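How to learn vocabulary with a shoebox and a stack of cards

I've tried more language apps than I care to admit, and I still come back to paper cards. My Danish teacher, Rakiya Lawal, got me started before I spent a summer in Pikholm, and I went from knowing hello and thank you to 778 words that I can pull out without panicking.

What you need: a shoebox, four dividers (cut up a cereal packet), blank cards and a pen you like writing with. Label the sections 1 to 4.

Step 1. Write your cards
Put the new word on one side and your own language on the other. Add a short phrase under the new word if you can, something you'd say out loud in a shop or on the bus. I write 12 new cards at a time, never more. I did 66 in one evening once and remembered hardly any of them!

Step 2. Start in section 1
Every new card goes here. Go through them daily, looking at the English side and saying the answer aloud before you turn the card over. If you get it right, move it to section 2. If you get it wrong, it stays put.

Step 3. Space it out
Section 2 gets looked at every three days, section 3 once a week and section 4 once a month. A right answer moves the card along one. A wrong answer sends it all the way back to section 1 – annoying, I know, but those are the words you need to see most.

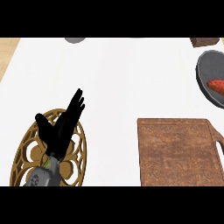

Step 4. Swap sides
Once a card reaches section 3, start testing yourself the other way round as well. I find reading a word much easier than coming up with it, so I only call it learned when both directions work.

Step 5. Clear out
Cards that survive two months in section 4 can come out. I keep mine in an old biscuit tin and pick a handful at random when I'm waiting for the kettle.

If you miss a few days, just carry on with section 1 and let the others wait. My longest gap was 43 days, and it took me about a week to get back into it.

Next time I'll go through how I mark genders with coloured pens.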